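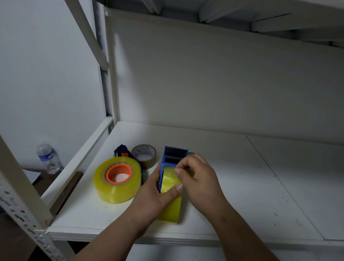 Limsakul Sculpture Archive: progress report to the Hovier Fund
Prepared by Stellan Solberg, January 24, 2020

1. Cataloguing
The catalogue of bronzes and plaster models now holds 302 entries, up from 134 at the close of the first stage in June. Each entry records dimensions, edition number, foundry mark where present, and surface condition. Two casts previously listed as unique have been reclassified as belonging to editions, after their marks were checked against the foundry ledger. The remaining gap is the early welded work, for which the artist kept no list.

2. Conservation
Treatment of five painted steel maquettes is complete. Corrosion at the joints was reduced mechanically and the bare metal coated with microcrystalline wax. No repainting was done. The plaster models are stable, although one has a hairline crack at the base that will be checked again before any loan. 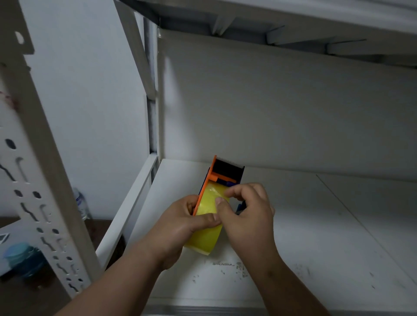
Works on paper are being rehoused ahead of the move to the Uneo building. The old portfolios were acidic and have been replaced with archival board folders, boxed by decade. Outer cartons are closed with ordinary packing tape from a handheld dispenser, the sort with an orange side plate and a black serrated cutter — no tape of any kind is allowed on the folders or inside the boxes. Box labels carry the catalogue range only.

3. Loans and display
Hustico has confirmed the plinth drawings for the touring display. Load figures for the largest bronze are still outstanding, and the floor plan can't be signed off until they arrive. 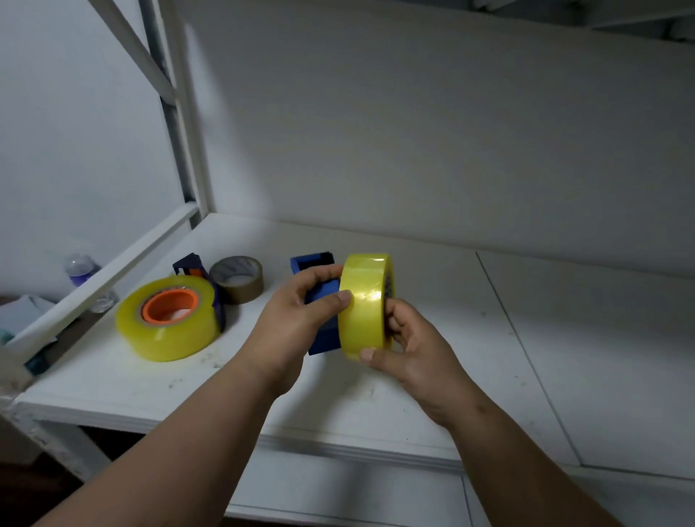

Packing tape and dispenser at the shelving.

4. Budget and next period
Spending is within the approved amount under all headings except freight, where the quote came in higher than planned. We ask that the unspent photography allowance be moved to cover the difference. Work in the next period will cover the welded pieces, the loan agreements and the colour proofs for the printed catalogue.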